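The Trovik gripper had dropped 22 packages by lunch, and Sarla Shakya was having the best Thursday of her year.

"It's so fast!" she said, picking another one up off the floor. "Look at it go. It just doesn't hold on to anything."

Godelieve Mertens wrote this down. She had the clipboard, the stopwatch and the window seat, and she wanted the Cevar to win. It was slower and it hummed, but she had seen it lift a grape in February and had never quite gotten over that.

They swapped the fingers after coffee. Three screws, one cable, a short argument about torque. Then Sarla set the force low, lower than the manual liked, and pressed the key.
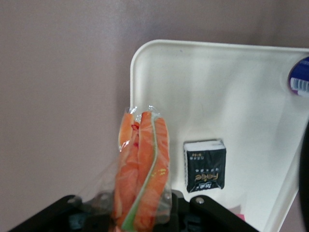
"Don't breathe," said Godelieve.

"I'm not breathing."

The wrist camera feed sat on the big monitor, and both of them leaned in until their shoulders touched. Sarla counted under her breath. The rule was 100 seconds - they had made it up on Monday and it had felt short then. At 60 she grabbed Godelieve's sleeve. At 90 they were both laughing, very quietly, through their noses.

The timer beeped. Sarla whooped so loudly that someone in the Keltura office next door knocked on the wall.

"Again," said Godelieve, already turning the page. "And then the grape."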